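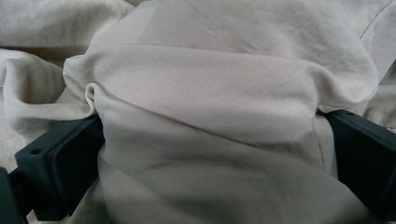
Beige cloth in the fingers. Third version of these.

Posting an update on the hand grippers since a few people asked after the November posts. We build these at Tillcombe, the shared workshop, in the back bay behind the curtains. Project name is still Lellura.

The job is laundry. You hold one gripper in each hand and do the chore yourself, and later an arm is supposed to do it with the same fingers. The arm is not built. I'm only working on fingers this month.

Version 1 had thin fingers. Good on socks and bad on anything with a lot of cloth in it. They bent outward at the tips and the fabric slid out the bottom.

Version 2 was stiffer but I put a rubber strip on the inner face and it grabbed too well. You'd let go and the cloth came along with the finger. Patricio Casado pulled the strips off with pliers and it was better right away.

Version 3 is a plain block with beveled edges. Flat face, no strip. It takes 42 minutes to print one finger on the Markiser, which is the old printer by the door. The new one is faster but it's always booked.

Wide fingers want a big fold. If you go in at a shallow angle you get one layer and it slips. Go in steeper, close slowly, and you get a proper bunch. Rima Sfeir worked that out in one evening after I had been fighting it for a week.

Next chore on the list is the mesh bag. Get the zipper open, get the cloth out, put it in the basket. 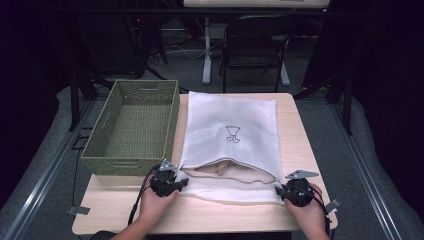
The zipper is the hard part. The pull is tiny compared to the fingers, so for now I'm allowed to open it by hand before a run. I want to add a small notch at the tip for pulls. Drawing is done, not printed.

Second problem is the netting. The corner of the finger catches in it. I rounded one corner with sandpaper and will do the rest tonight.

Cables are also on my list. They drag when you reach across the table. Ainhoa Marín suggested running them up the forearm with a strap and I think she's right.

Parts cost so far is more than 50 dollars a gripper, mostly the motor. Files go up when the notch works. If you want the version 2 files anyway, ask, but leave the rubber off.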